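Returns Sorting and Bin Packing Operative (two positions)
Skeltdale site, day shift 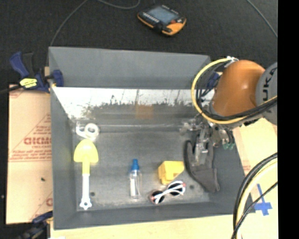 Uvell handles mixed household and leisure goods returned by retail customers. Items arrive unsorted in open bins and have to be separated, checked against the item list, and repacked by category before they go back to stock or to disposal. We are hiring 2 operatives for the sorting area. Both positions are permanent, 39 hours per week.

Main duties

Empty incoming bins by hand and place items on the sorting table.
Identify each item and assign it to one of 20 category codes. Typical goods are toys, stationery, eyewear, drinks bottles and small garden tools.
Check for damage. Cracked lenses, split handles and missing caps are recorded before the item is moved.
Pack sorted items into outgoing bins. Long items go in first, along the wall of the bin. Eyewear is packed last and never under a rigid item.
Drain and cap any bottle that still holds liquid. Leaking bottles are held apart and reported to the shift lead.
Wipe down bins at the end of each shift. Report bins with cracked floors or bent walls; do not reuse them.
Enter quantities in Chala, our stock system. Training is given in the first week.

Requirements

Able to stand for most of a shift and to reach down into a deep bin repeatedly.
Able to tell similar items apart at a steady pace and to read small print on labels.
Basic computer use: typing, searching a list, printing a label.
Written English sufficient for short damage notes.
Previous warehouse or store stockroom work is useful but not required. A forklift license is not needed for this position.

Conditions

Work is indoors. Lifting is limited to single items and part-filled bins; full bins are moved by the transport team. Cut-resistant gloves and safety shoes are supplied. Hair must be tied back in the sorting area, and rings and bracelets removed. One paid break in the morning, one unpaid meal break at midday. Overtime is offered in August, when returned volume is nearly double the normal level, and is voluntary.

Pay is set by the site scale and reviewed after the trial period. The scale is sent to all applicants invited to a work trial.

Selection

Applicants are invited to a short work trial at Skeltdale: one mixed bin to sort, one to pack, and a damage note to write. The trial is paid. An interview follows on the same visit.

Send a resume and a short letter stating your earliest start date to Arvid Midtbø, Sorting Operations, Uvell, Skeltdale. Mark the letter "Sorting". Applications close November 7, 2021. Applications sent through agencies are not considered.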